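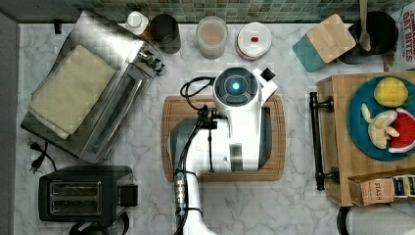 Home Notebook Logs Festival Contact

February, bench notes, log no. 2

Started at 7:40 a.m. with the second birling log for the Korker festival. The cedar came from Liew's yard still soaking wet and weighed 565 pounds on the hoist scale. Decha says that's a good weight for a log two people are going to stand on and try to throw each other off. Decha was not the one under the sling.

Length is 12 feet as ordered. Diameter is meant to be 15 inches the whole way along, and the tree had other ideas. It runs fat at the butt end by nearly an inch, with a swelling a third of the way down where a branch used to be. Left alone, a log like that floats nose down, and whoever draws the light end spends the match running uphill. We had this with the old log two summers ago and every loser that weekend brought it up. Most of the winners did too.

Mounted it on the big lathe, the Nular, with the long bed extension. Took three tries to find center. First try, the whole floor hummed. Second try, the coffee moved. Third try was fine at low speed, so that's the speed we used. The chart on the wall says 200 rpm for softwood this size. The chart was written by somebody standing much farther back. I ran it at 100 and went home with all my fingers.

Roughing cuts went well until the branch swelling, which tore out in a strip as long as my hand. Shallow, thank goodness. Sharpened the gouge, turned the tool rest in closer, took half the bite, and it cleaned up. Note for next time: sharpen first. (I see from last year's book that I wrote the same note then, with underlining.)

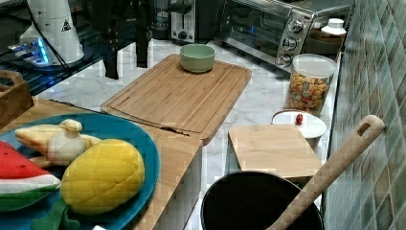

Calipers at the end of the session: 15 and an eighth at the butt, 15 at the middle, 15 and a sixteenth at the far end. I want to leave it there for a few days and see what it does before the final pass. Cedar moves while it dries and there's no sense being precise about something that's still making up its mind. End grain got two coats of wax to slow down the checking. Missed a patch, did it again.

Carpet question is still open. Folasade Adeyemi runs the beginner bracket and wants the middle section carpeted, because kids in sneakers can't hold bare cedar and spiked shoes aren't allowed below the junior class. The older birlers want no carpet at all, on the grounds that they never had any, and look how they turned out. I'd go with carpet on log no. 1 and leave this one bare for the open class. Then both sides can be annoyed at the same log shed.

If we do carpet: short outdoor pile, glued and stapled, seam running lengthwise. Not spiral. We did spiral once and it peeled like an orange in the semifinal.

Painted bands: red ring at center, one at each end. Decha Inthanon has the paint, or had it. He thinks it's on the shelf behind the sheaf-toss forks. I looked. There's a can there, but it's barn green and mostly skin.

Float test is planned for the pond at Retitz once the ice is off the near side. Need the trailer, the two long straps, and somebody in waders who isn't me. Things to check: does it ride level, does it stop in the same place each time it's spun (if so, heavy side, mark it and shave opposite), and does it sit lower than no. 1.

Money so far: 900 for the pair from Liew, delivered. Folasade asked whether that could be brought down. I told her she was welcome to grow one.

Still to do: second set of calipers back from Decha. New belt for the lathe, the old one squeals on startup. Sweep up the shavings before they get into the heater again. Ask Korker which end of the pond the bleachers go on this year, so we launch from the other one.

Stopped at 4:15, back hurts.

Last updated: February

Contact the workshop | Copyright the notebook's authors | Back to top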